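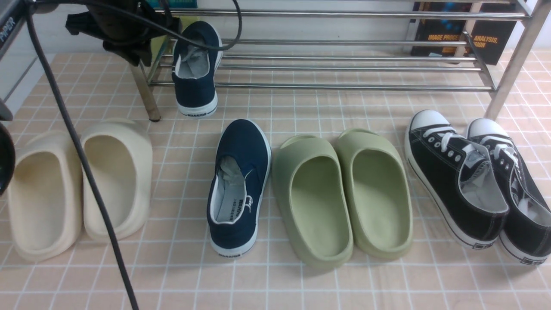
Shoes by the rack, Thursday morning.

Posted by Linnea Lunde, Thursday, 7:40

I want to ask the people here who work with machines. Can a robot do this chore yet? I mean the whole job: find the pairs, turn them the same way, put them on the rack. My colleague in Dunleavy tells me it is solved. I have my doubts.

holska_tom wrote:
Solved on a clean floor, maybe. In our shop in Bivbridge we have an arm which sorts boxed parts, 527 in one shift, and it is very good. But a box has always the same shape. A shoe is soft in one place and hard in another.

Lovisa Amundsen wrote:
I don't agree with Tom. Foam slides are easy, they keep their form and you can grip the strap from many sides. I would trust a machine with those today. The canvas ones are more difficult.

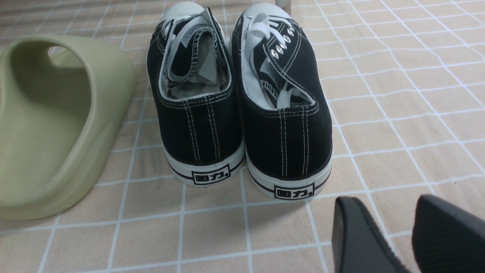

Laces are the real problem, in my opinion. If they are only pushed inside together with the paper, a finger can catch a loop and lift the shoe by it. Then it swings and falls. A person feels this at once and lets go.

rarnadley2 wrote:
You both speak only of grasping. Pairing is harder! Two navy slip-ons which point in different directions, does the machine know they belong together? My son is 15 and he does not know it either.

holska_tom wrote:
Pairing is the easy part, sorry. Color and size are enough for most homes. The time is what I would look at. If it needs 40 minutes for one rack, I do it myself.

Linnea Lunde wrote:
Time is not so important for me, I am at work all day. I made a list of what I would ask from it, please correct me:

1. Take the slides first, both of one pair together if they already touch. 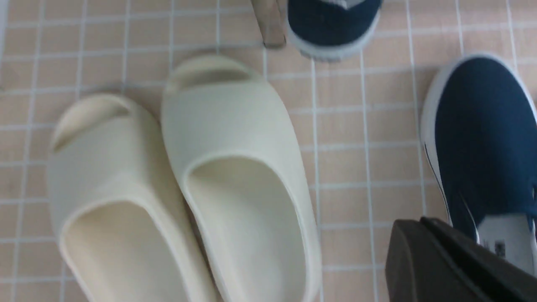
2. Turn the single shoes so that the toes point to the wall.

3. Leave the lace-up shoes for last, and do not pull on the laces.

Lovisa Amundsen wrote:
I would change number 1. Two at once needs a wide grip, and one may slip out. Take them one by one. The rest I would sign.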